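Dalal Tarawneh
August 19, 2024

Right, thread about selling stuff online from my spare room, because three of you asked in the same week and I keep typing the same reply with my thumbs. Grab a cuppa.

1/ For anyone new: I sell secondhand knitting and sewing patterns. Old ones, mostly seventies and eighties, the kind where the model is leaning on a fence in a mustard vest. The shop is called Prirno. It doesn't mean anything, I liked how it looked on a sticker.

2/ I've got 168 patterns listed at the moment, which sounds like heaps until you realise they fit in one suitcase. That's the beauty of paper. My mate Vaughan Pirihi sells lamps and his whole hallway is lamps. You have to go sideways to get to the loo.

3/ Postage first, as that's what everyone asks. I got it wrong for ages. I was putting single patterns in boxes! Boxes! A pattern weighs less than a sausage roll. Flat bag, piece of stiff card, done.

4/ Weigh everything on kitchen scales before you list it, and write the weight in the listing draft. I used to guess, and then one parcel to Hobart cost me more than the buyer had paid for the pattern. I was cranky for a whole weekend.

5/ Card: don't buy it. Cereal boxes, the backs of calendars, whatever your workplace is chucking out. Raed Issa from the framing shop saves me his mat board offcuts and I pay him in lemon slice.

6/ Overseas orders. I was scared of these and said no to them until May. Then a lady in Singapore wanted an entire lot of children's jumper patterns, 14 of them, and asked so nicely that I had a go. The customs form took me longer than the packing. Be boring on it – "used paper sewing patterns" is plenty. I'd written "vintage treasures" on my first draft and Qusai laughed so hard he had to leave the room.
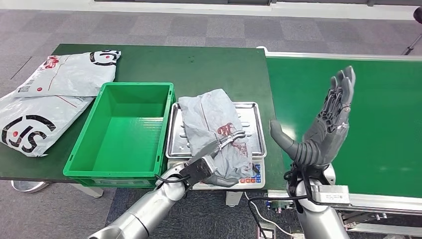

Courier bags on the green table 📦

7/ Couriers vs regular post. People get very worked up about this one. I use regular post for anything under $30 and a courier for anything I'd be sad to lose. If the buyer wants a courier for a four dollar sock pattern, fine, they pay for it and we're all happy.

8/ Take a pic of the label before it leaves the house. Every time. I have a folder on my phone that is nothing but labels and it has saved me in two separate arguments.

9/ Someone asked about missing pieces. Yes, you have to open every envelope and check every piece of tissue against the sheet. Yes, it's tedious. I do it in front of the cricket. If the collar's missing I say so in the title, in capitals, and it still sells, just cheaper. Someone out there only wants the sleeves.

10/ Returns: I take them, no fuss, 14 days. I've had three, ever. One was a bloke called Přemysl Vondráček who sent the pattern back with a lovely handwritten note and a photo of his dog, as he'd worked out he already owned it. He's since bought loads more. Hi Přemysl!

11/ Where do I find them? Op shops, church fetes, deceased estates, and the big Geagea market if I can drag myself out of bed. Go early or go right at the end, when people don't want to lug it all home. I paid $3 for a biscuit tin of patterns there once and one of them was the batwing cardi I'd been chasing for years. It's not for sale, stop asking.

12/ Listing software: I tried Cikden for a while and it was okay, but it kept sorting my sizes alphabetically, so "large" came before "medium" and "small" was off in the wilderness. Back to a spreadsheet. The spreadsheet has colours. I love the spreadsheet.

13/ Does it make money? A bit. Last month I cleared $123 after postage and bags, and most of that went straight back into fabric. If you need rent money please don't start with knitting patterns. If you need a reason to go to more fetes, it's perfect.

14/ Okay, that's my bus. Tomorrow I'll do one on getting the musty smell out of old paper, which involves bicarb, a lidded tub and more patience than I was born with. Reply with your methods if you've got them – the person who told me to use the freezer, I have questions.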